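The Egg Arm: Where We Are
2 November 2018
By Barrett Rosenthal

I said in May that I would believe in the egg project when I saw an egg move across the back bench at Flonditz without breaking. I still haven't seen one. What I have seen is a great many eggs in a simulator, and Mareike Lammers asked me to write those up fairly, so I'll try.

For anyone who missed the spring meeting, the Zuvden is our shared arm build. The plan is to have it pick up an egg and put it in a bowl. The real one is on the back bench with its shoulder bolted down and its wrist in a drawer. The one that works lives in a kitchen on Mareike's computer.

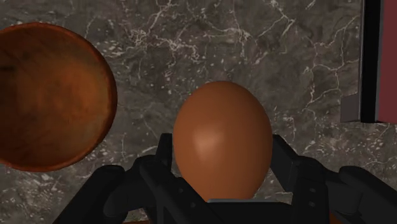
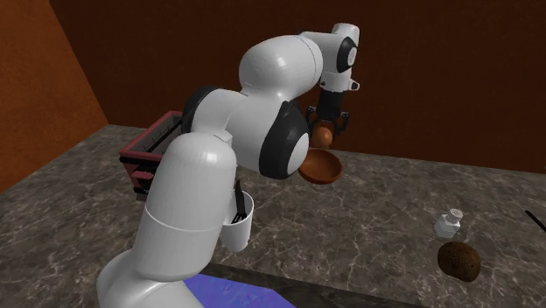 From the simulated kitchen, marble counter and all.

My first complaint is about the counter. Our bench is a solid-core door with a sag in it and a vise at one end, and there has never been marble in the building. Mareike says the kitchen came with the simulator and that the surface makes very little difference to the arm. Fair enough for the look of it. But a level, hard, perfectly flat surface is a gift to any program that has to come down to a set height and stop. I put a long straightedge across our bench last week and could slide a pencil under the middle. Nothing in the model knows about that yet.

My second complaint is the egg. A simulated egg has whatever weight and grip you type in, and it breaks when you tell it to break. Ours currently has no breaking point at all. You could set the fingers to crush a brick and the shell would come out of it looking fine. Mareike knows this and has it on her list, below the part about the wrist turning the long way around. I'd put it at the top. A run that ends with an unbroken egg doesn't mean much to me when the egg can't break.

Now the numbers, as promised. She left it running over a long weekend and got through 1,000 attempts, with the egg starting in a slightly different place each time. All but 23 ended with the egg in the bowl. People were impressed at the open evening and I understand why, it's a better score than I would get with tongs. I asked to see the failures, and I'd encourage everyone to do the same with any robot anybody shows you. Most were one problem repeated: the egg starts lying at an angle, one finger arrives a hair before the other, and the egg rolls off. In the simulator the fingers are told to close together and they close together. On our gripper the left one lags. It has lagged since we assembled it, and swapping the servo didn't fix it, so I suspect the linkage.

That's where I'd like the workshop hours to go this winter. I took the gripper home and clamped it to my kitchen table for a couple of evenings. With the cover off you can wiggle the lower pin on the left finger by hand. The hole was drilled slightly oversize (by me, before anyone asks) and has worn since. Lawal has brass bushings that ought to fit if we ream the hole out square first, and they're cheap enough that I bought a bag without asking. If the play goes away I'll say so here. If it doesn't, I'd rather remake both fingers from scratch than have the software learn to make up for a bad hole.

Mareike disagrees with me on that last part and I should give her side. She thinks no hobby gripper is ever going to be tight, ours least of all, and that the honest thing is to measure the slop and put it in the model. Then the program gets practice with a bad hand from the start. She already has a slider for it. We tried it together at a modest setting and the score dropped a lot, which she took as a sign the slider works and I took as a sign that the first score was generous. We were looking at the same screen.

There's also the question of the Brirnavora controller. It was donated, it has a nice case, and it runs the simulated arm without trouble. Hooked up to the real shoulder it drops the connection whenever the compressor kicks in. I've heard this blamed on the cable, on the outlet, on the firmware and on me. A ferrite clip made no difference. Running it from the outlet by the door seemed to help, but I only had one evening to try it and the compressor wasn't used much. Please don't rewire anything until someone has sat with it for a full session. And please stop moving the blue extension cord.

I want to be clear that I'm glad we have the simulator. Two of the newer members learned what a joint limit was by running into one on a screen, and it cost us nothing. The last time somebody learned that on the real arm we spent a month waiting for a gear. I also like being able to try a change from home at night. What I object to is the talk I overheard at the tea table about a demonstration by the holidays. We have an arm with no wrist on it, a gripper with a loose finger and a controller that is afraid of the compressor.

So here is my offer. When the bushings are in and the wrist is back on, I'll bring 10 eggs from the store, raw, and set them down by hand on our own crooked bench. No choosing the nice round ones. Anyone can place them. If the Zuvden gets half of them into a bowl whole, I'll stop writing these. Mareike has accepted and asked if we can practice with wooden ones first. Yes, as many as you like, but they don't count.

Things we need: a 2 mm reamer in decent shape, someone patient with connectors, and the return of the small torque screwdriver that was in the gripper box. Gripper work is at the back bench after cleanup. Bring safety glasses and, for the big day, paper towels.

Flonditz Shared Workshop newsletter | Contact the editor | © 2018 Flonditz | Back to top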